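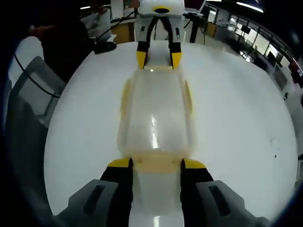
Glare and the Second Desk Lamp

Print | E-mail this post

The old lamp over my work table was a single bulb in a metal shade, and for years I assumed my tired eyes in the evening were a matter of too little light. In April I borrowed a light meter from Evelien Smits and measured. The reading at the center of the table was 724 lux, which is plenty for soldering, reading or cutting paper to a line. At the left edge it was 67. The eye has to readjust every time it moves between the two, and at my table it does that all evening.

A white surface makes this worse. Matte white paint reflects most of what lands on it, so the bright patch under the lamp becomes a second light source pointed up at the face. Gloss white does the same and adds a mirror image of the bulb. I had gloss.

I tried three changes, one at a time, with the meter in the same marked spots.

The first was a dimmer bulb. This lowered the center reading to 496 and lowered the edges by the same proportion, so the ratio stayed where it was. Less glare, but small print got harder. I put the old bulb back after two evenings.

The second was raising the lamp. Light from a small source falls off with the square of the distance, so a lamp close to the table gives a steep drop from center to edge and a lamp farther away gives a gentler one. The arm on mine (a Stokance, long out of production as far as I can find) tops out at 56 centimeters above the surface. The edges improved. The reflection of the bulb moved toward me and was more annoying than before.

The third was a second lamp. I bought a Flevska clamp lamp with a frosted cover and put it at the far left corner, then moved the Stokance to the far right and angled both inward. Shadows from my hands are now softer and fall in two directions, neither of them dark enough to hide a pencil line. The reflected bulb is gone from my seat. It's still there if I stand up.

Some notes for anyone doing the same:

Match the color temperature. I had a warm bulb on one side and a neutral one on the other for a week, and every sheet of paper looked dirty on the right. Buy both bulbs in one order, from one maker.

Clamp lamps need a table edge with no lip under it. The Flevska jaw opens wide enough for mine, but it scratched the underside until I glued in a strip of felt.

Phone apps that claim to measure lux disagreed with the meter badly at the low end. They're usable for comparing two spots, less so for a number you plan to write down.

I still want to deal with the gloss. Tam suggested a coat of Plornent flat enamel, and I have a can of it in the basement. The test patch on scrap board marks easily with a fingernail after four days of drying, so I'm giving it another week before deciding. If it doesn't harden I'll sand the top lightly and leave it bare of any new paint.

Filed under: workshop, lighting

Print | E-mail this post

This site uses cookies to remember your settings. By continuing to read you accept their use. OK | More information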